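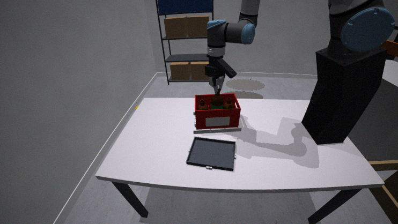 Czesław Kaczmarczyk respondeu que a comissão por transação proposta pela Kudska lhe parece alta para compras pequenas, e pediu que isso fique escrito na ata.

Ponto 2. Terminais de pagamento
A associação tem hoje 71 lojas com terminal da Gresero. O contrato termina em dezembro e o aviso de saída deve ser entregue com 70 dias de antecedência. A Kudska oferece o terminal sem mensalidade no primeiro ano. A Jukau cobra mensalidade, mas a comissão é mais baixa e o dinheiro entra na conta no dia útil seguinte.

Foi perguntado se os terminais antigos podem ser usados com o novo fornecedor. A Gresero informou por escrito que não, e que os aparelhos devem ser devolvidos com o carregador.

Decisão: pedir à Jukau uma proposta para cerca de 83 terminais, contando com as lojas novas da zona de Portela. Votaram a favor seis membros, com uma abstenção (Kaczmarczyk).

Ponto 3. Pagamentos recusados
Várias lojas tiveram recusas de cartão entre as 18h00 e as 19h00. Pede-se aos lojistas que guardem o talão de cada recusa e o enviem à secretaria.

Ponto 4. Outros assuntos
Não houve.

A reunião foi encerrada às 20h40.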